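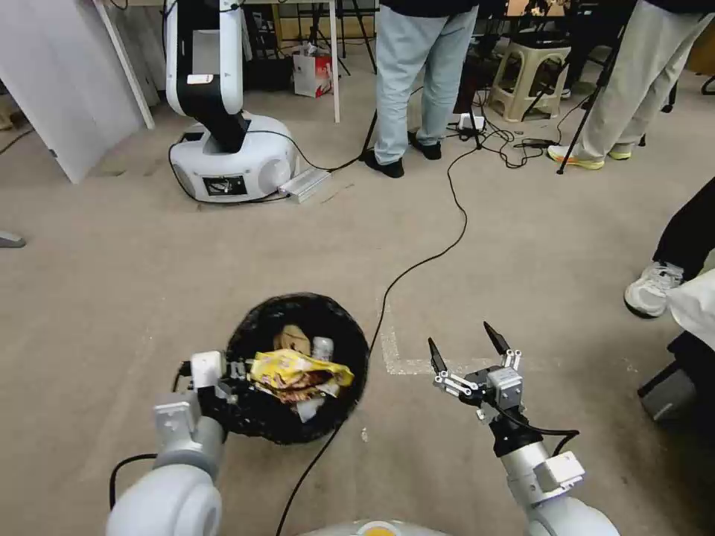
The Mesh Bin Is Not Your Friend

By Yannick Huet | 28 November 2025

Every office I've worked in buys the round black mesh bin, and I have yet to hear a good argument for it. It's cheap, fine. A snack bag, some crumpled brown paper, a small white bottle: into one bin it all goes, and then we act surprised that the recycling numbers are poor.

My friend Iñaki Bermúdez swears by the setup at Jisance, where they took out the desk bins in July and put in 6 sorting stations for 200 people. I'm not sold on that either. People will stuff a wrapper in a drawer before they walk down a hall. Mesh also leaks crumbs onto carpet unless you line it, and once you line it, why mesh?

Give me a plain solid bin with a lid.

18 shares | 6 comments

Get the Brendamport newsletter. Sign up

© Brendamport | Contact | Back to top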